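Plusari Hand Cell
Bench automation for sorting and packing rooms

Home > Handling > Bench cells > Plusari Hand Cell

The Plusari Hand Cell picks up single items of uneven shape, presents them to a reader and sets them down in the right tray. It fits on a standard workbench and runs from a wall outlet. One person can look after 3 cells at a time.

What changes for your staff

Sorting by hand means a lot of reaching, turning and squinting at small labels. With the cell in place, that part of the shift moves to the machine. Operators load trays, check the items the cell sets aside and decide where they go. Most sites keep the same crew and rotate people between the cell and the packing line. Plan on 6 hours of training per operator, split over two shifts.

Every item type is tried in simulation before it reaches the floor. Your staff choose the items and sign off on the grip – they know which ones are awkward.
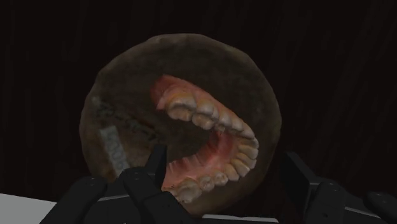
Simulated grip check: round, flat item with a mouth image across its face and a small gray label, black gripper fingers at the lower rim.

Specifications

Model: Plusari Hand Cell, bench version
Gripper: multi-finger, matte black
Item memory: 3000 item types
Setup for a new item: 15 minutes, simulation included
Power: standard wall outlet
Operator stop: front and both sides

In the box

Cell, gripper, two tray racks, operator handbook, wall chart for the work area. Reader sold separately – see Lasach label readers.

Delivery and service

Ships from our Kedcombe warehouse. Installation and operator training are handled by Issahaku. Orders placed now are scheduled for February.

Page updated Saturday, December 13, 2025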